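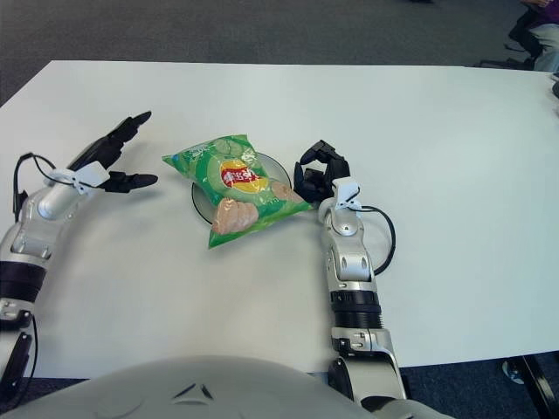
January 18, 2022

Snack bag shelf-life notes, continued. Nkechi Eze and me.

Started with the cucumber chips, the green bags. These are the third flavor in the series after plain and tomato. Same routine as before: bag weighed sealed, then set on a plate, then squeezed by hand at the middle and scored for firmness one to five, then opened and emptied.

Scale was off again when I switched it on. It read 2 g with nothing on it and would not zero until it had been on for a while. Left it 21 minutes and then it held. Please turn it on before you get coffee, not after. I redid the first two bags and threw out the old numbers.

Plates: we are using the round gray ones for everything now. The white ones from the Fernus box have a lip that is too steep and the bag slides down to one side as soon as you press on it. The gray ones are flatter. Tare one of them at the start of each session and write the number on the sheet, they are not all the same weight. The one I used today was 267 g. Nkechi had one at 270 g and got confused for a bit when our totals did not match.

Firmness. Most of the cucumber bags were a four. One was a two, and when we held it under water in the sink there was a thin line of bubbles from the corner of the end seal. Marked it as a leaker and kept the bag, flattened, in the folder. The rest showed no bubbles. I do not think a squeeze score is a good measure, Nkechi scores lower than I do by almost a full point on the same bag. We tried scoring separately and not telling each other until the end and the gap was still there. For now we write both numbers and leave them unaveraged.

Thickness instead of squeezing? Nkechi suggested laying a flat board across the bag and measuring from the table to the underside of the board at both ends. Tried it on three bags. Works if the bag is lying straight, but the crinkles near the seals hold the board up and you get a different number when you turn the bag over. Might be fine if we always do it logo side up. Will try again with the narrower board from the Grewal shelf.

Opening. Pulled from the top seal, both hands, over a tray. Two of them split down the side and chips went on the floor. Those do not count for the breakage weights. Vacuumed the carpet after, and there are still crumbs under the table on the far side, I could not get the nozzle in past the chairs.

Breakage: anything that drops through the coarse sieve is called broken. Shake side to side ten times, flat, no tossing. I had been doing it harder than Nkechi and my broken weights were higher all through the plain series. We repeated one plain bag each with the agreed shake and came out close. The old plain numbers should be read with that in mind. I have put a pencil mark next to them on the sheet.

Cucumber seasoning sticks to the sieve much more than tomato did. Brush it out between bags, dry brush only. I rinsed it once and the next batch clumped on the mesh.

Storage: remaining bags are upright in the Planedov crate by the door, one layer, nothing on top. Somebody had put a box of cable ties on the tomato ones last time and I do not trust those. The long-hold bags stay in the cupboard until April and should not be handled before then, even to check the dates.

Edau want the sheet as a plain table with one row per bag. I have started copying it over and got to the end of the tomato ones.

To do:
Narrow board, logo side up, all cucumber bags
New batteries for the scale
Ask about a second coarse sieve
Finish copying the sheet, cucumber rows still on paper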